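January 15, 2021 | By Seraina Auer
Filed under: Beauty & Wellness, Small Business News

Wirkden Press-Ons Opens Online Shop for Hand-Finished Nail Sets

FLALTDALE – Wirkden, the little press-on nail studio that many Flaltdale customers first met at the holiday market in November, is delighted to announce that its online shop is now open, with 14 sets to choose from and more on the way as fast as one pair of hands can paint them!

We sold 261 sets last year, mostly to neighbors and to friends of neighbors, and so many people wrote to ask how they could order from farther away that it seemed high time to give them a proper answer (and a proper checkout page).

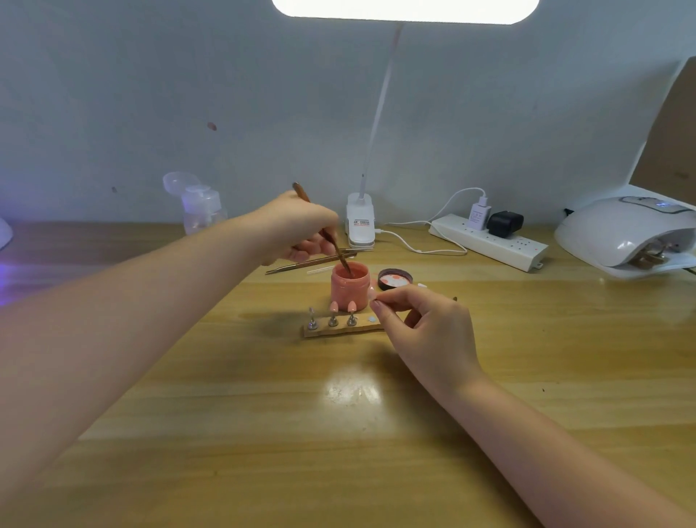 Every Wirkden set is still painted by hand, one nail at a time, and we have no plans to change that. Orders are made up after they come in, so please allow a little patience between clicking the button and opening your mailbox. The tips are held on a small wooden stand with metal posts while the color goes on, straight from the jar with a slim brush, and the almond shape in soft pink remains the one customers ask for most. Short and square shapes are offered as well, and sizing kits can be ordered ahead of time by anyone unsure of her fit.

The new collection is called Mazandarani and comes in 4 color families. Local customers may choose free pickup at the Skastia gift shop, which has been so kind to us from the very start.

To order, or to ask for a custom color, visit the Wirkden online shop or write to Seraina Auer through its contact page.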